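Choosing between two electrical engineering courses, part-time, after an HNC
Forum: Returning to study > Engineering

gantry_left
Oct 30, 2020

I'm a maintenance electrician with an HNC and my employer will pay part of the fees for a degree. I've got it down to two places. Both are part-time, both say five years, both are accredited.

Geklow: one full day a week on campus, labs every fortnight, exams in January and May. An hour and ten on the train each way.

Vikik: mostly online, evening lectures, and two residential weeks a year where you do all the lab work in one go. Cheaper by a fair bit.

Work will give me the day off for Geklow but I'd lose some overtime. For Vikik I'd have to use annual leave for the residential weeks. I'm leaning towards Vikik for the money. Has anyone done either?

ohmsteader

I did Geklow, finished two years ago. The day on campus is long. Nine till six with an hour for lunch, and you will be tired the next morning at work. But you get to know the others on the course and that got me through second year maths. We had a study group in the library before lectures and I'd have failed signals without it.

Check whether they'll let you straight into second year with the HNC. They did for me but I had to sit a maths test in the September. It wasn't hard if you'd kept up your calculus. I hadn't.

pelmet32

Vikik, currently in year three. Some points in no order.

The evening lectures are recorded, so if you're on shift you can catch up. Most of us do.

Tutors answer emails within a day or two. One of them doesn't.

The residential weeks are hard work. You're in the lab from half eight and writing up at night. I came home from the first one and slept most of the Saturday.

You need somewhere at home where you can shut a door. I started at the kitchen table and that lasted until half term.

brownout_bri

I'd be careful with any course that squeezes the labs into a fortnight a year. I've interviewed graduates from both kinds. The ones who were in a lab regularly tend to be more comfortable with a scope and a fault they haven't seen before. You can't learn that by doing eleven experiments off a sheet in five days.

pelmet32

He's an electrician. He finds faults for a living. The lab hours matter far more for an eighteen-year-old who has never held a meter.

brownout_bri

Finding a fault on a panel is a different thing from measuring the step response of an amplifier and knowing why it rings. I was on the tools for nine years before my degree and I still needed the lab time. I'm only saying he shouldn't choose on price.

gantry_left

Thanks all. Price isn't the only thing but it isn't nothing either. Geklow want a lot more per year and the train comes on top. I've worked out the season ticket wouldn't pay for itself on one day a week, so it's day returns. There's also a registration fee at Vikik, 200, which they don't put on the main page.

tidewrack

Ask both of them about the final year project. It's the part that differs most and the prospectus won't tell you. At Geklow you can pick from a list put up by the staff, or bring one from work if your employer signs the form. The list closes in February and the good ones go in the first week.
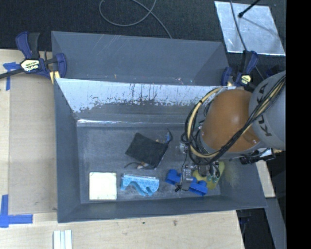

Questions I'd put to both before paying anything

1. Can the project be done at your own workplace, and who owns the report afterwards?
2. How much of each module is exam? Some at Geklow were 100 per cent exam when I was there, which doesn't suit everyone.
3. What happens if you miss a lab through shift work? Is there a repeat session or do you wait a year?
4. Can you pause for a year without paying again?
5. Which software do they use, and do you get a licence for home? We had Jakell for circuit simulation and it only ran on the campus machines.

ohmsteader

Number 5 has changed. Jakell runs from home now, you log in through the student portal. It's slow on a Sunday evening when everyone has a report due.

On number 3, Geklow will let you join another group's session if there's a bench free. You have to ask the technicians directly. The office will tell you it can't be done.

pelmet32

Vikik use Nimri, which is free for students and runs on an old laptop. Mine is eight years old and copes. For number 4, yes, you can pause once, for up to a year, and the fees stay at the rate you started on. Get it in writing.

You can do the project at work. I'm planning to do mine on power factor correction at our site.

sparrow_sw

Has anybody looked at the Open route instead, taking modules one at a time? Slower but you only pay for what you take. I'm on my third module that way.

brownout_bri

Check the accreditation if you go module by module. Some combinations count towards registration and some don't, and it's a nasty thing to find out in year five.

sparrow_sw

Mine does, I checked before starting. But fair point.

gantry_left

I rang both today. Geklow would take me into second year if I pass the maths test, so that's four years and not five. The woman on the phone was helpful and is sending past papers. Vikik would start me in first year whatever I've got, though I could skip two modules. The difference over the whole course comes down to 1,561 before train fares, which is less than I thought.

I'm going to sit the maths test and see. If I pass I'll probably go to Geklow. My manager still has to agree the day.

tidewrack

Get the past papers done to time. I knew the material and ran out of minutes on mine.

pelmet32

I still think you'd be fine at Vikik, but a year less is a year less. Brush up on complex numbers and matrices, they come up straight away in both.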